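Bench rules, second attempt

The Londholm bench rules have been rewritten, and they now fit on one side of paper. The old set ran to 3294 words, of which most of us had read the title.

The main points. Clear the table of everything the task doesn't need, and yes, your sandwich counts. Keep hands off the tabletop while the arm is powered. Write down the start position before the run, when you still know what it was. A trial that goes wrong stays in the log with the others, however badly it spoils your average. After 20 trials, stop and check the joints for play.

Fereshteh Tabrizi has pinned a copy by the door, at eye level for Fereshteh.

Arm, mug and table:

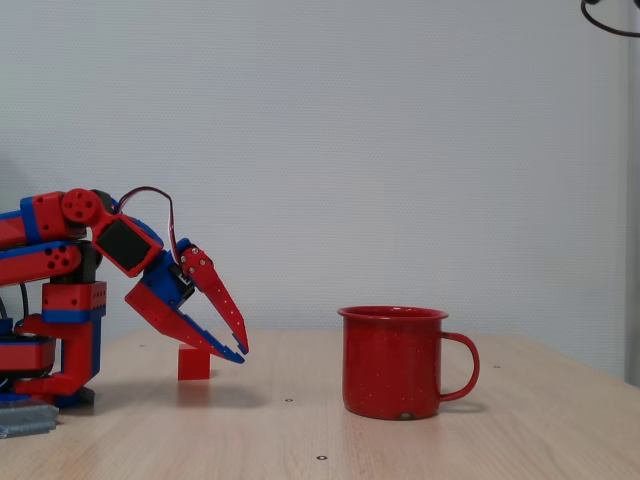
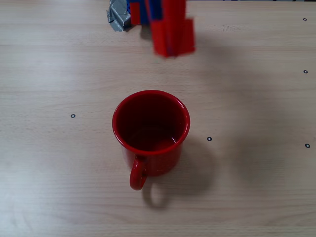
Gwawr Price writes to say that the rule on failed trials is welcome but toothless until we agree what a failure is. She would count any grasp that needed a second go, and she expects to be outvoted.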